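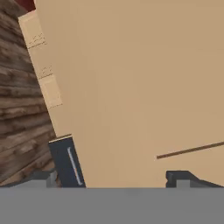
Progress report, May
Project: Voven shelf picking, simulation phase
Prepared for Skestden by the Bansal group

Summary

We planned to finish the simulated trials this period and move to the real arm in June. The trials are finished. The move is on hold because of a fault in how the controller judges the gap between the fingers, described below. The budget is not affected. The schedule is.

Work completed

The Nadine controller ran 1000 simulated picks on mixed items, with large flat items and narrow upright ones set close together. The wrist view was logged for every run. Scoring is done and the logs are on the shared drive.

The fault

In 70 of the 1000 picks the controller closed on the wrong item or pressed against a large item without gripping anything. Nearly all of these happened at close range, with a big plain surface taking up most of the wrist view. With so little texture to work from, the depth estimate drifted and the controller took the surface to be farther away than it was. It then kept moving forward with the fingers spread wide.

Narrow items next to a large one made it worse. The controller sometimes treated the two as a single object and aimed for the middle of the pair.

In 4 of the runs the contact force went over the limit we agreed with you for the real arm. The stop should have triggered in all of them. It did not, because the force check was only active after the close command had been sent, and these contacts came before it. We consider this the more serious of the two problems. On hardware it could have damaged the fingers or the shelf, and a person reaching in would not have been protected by that check.

We first noticed it in run 2169 (numbering carries over from the winter set). An earlier run may show the same thing at a lower force. We are still going through those logs.

What we have changed

The force check is now active from the moment the arm leaves its home position. Approach speed is cut in half once the wrist view is mostly one surface. If the depth estimate changes too much between readings, the arm backs off and looks again from a different angle.

The force check has been replayed on the runs that went over the limit and stopped the arm each time. The other two changes have not been through a full set yet.

Next steps

Repeat the full set of picks with all three changes. Write a separate test for contact before closing. Send you both results before anyone powers up the real arm.

We ask that the hardware milestone be moved from June to July. No added funds are requested.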